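Home | Reviews | Kitchen | Workshop | Forum

Griline Tabletop Arm, six weeks in: good hands, bad memory
By Povilas Lapiņa
August

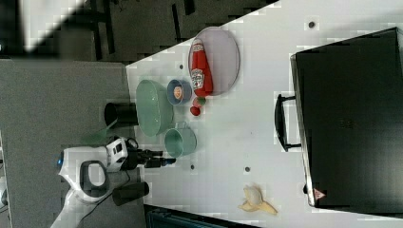 I bought the Griline to do one dull job, which is clearing small things off a table and putting them where I say. For the first 21 days it did this so well that I became insufferable at dinner parties. Then it threw error 614.

The manual gives 614 one line: "Joint reference lost. Re-home arm." Fine. What the manual leaves out is that the arm doesn't stop when it loses its reference. It finishes the move it was making, using whatever numbers it has left, and only then puts up the message. In my case the move was "set the cup down" and the leftover numbers were about a hand's width too low. It pressed the cup into the table with great sincerity until I hit the stop button. The cup lived. The gripper pads have a crease in them now.

I have since seen 614 come up 6 times. Four were with the wrist turned nearly all the way around, reaching for something low and close to the base. The other two I can't explain. Support asked if I had "recently moved the table." I had not moved the table.

Let me be fair to the thing. The grip is lovely. It handles a ketchup bottle on its side without fuss, and it will go after a banana peel, a truly rotten object to pick up, with more patience than I have. Bowls are harder. It likes a rim and gets confused by anything see-through. Setup took an evening, most of it spent on the app, which wanted my birthday.

The stop button deserves its own complaint. It sits on the base, behind the elbow, so to stop the arm you reach past the arm. I added a Kütt foot switch on the second day of trouble and would call it required. Keep the work area well clear of anything heavy or hot, too — the arm has no idea what an oven is.

Firmware 1411 claims to fix "rare homing events." I've had one rare homing event since installing it. The arm did freeze in place that time, so somebody over there is reading the mail.

Would I buy it again? At the sale price, with the foot switch, and with plastic cups, yes. If you have small kids or nice china, wait for the next version. The Perik is slower and ugly and has its stop button on the front.

Recent reviews
Perik Bench Arm: slow and steady
Kütt foot switch, long-term notes
Remcombe rolling cart
Three cheap gripper pads compared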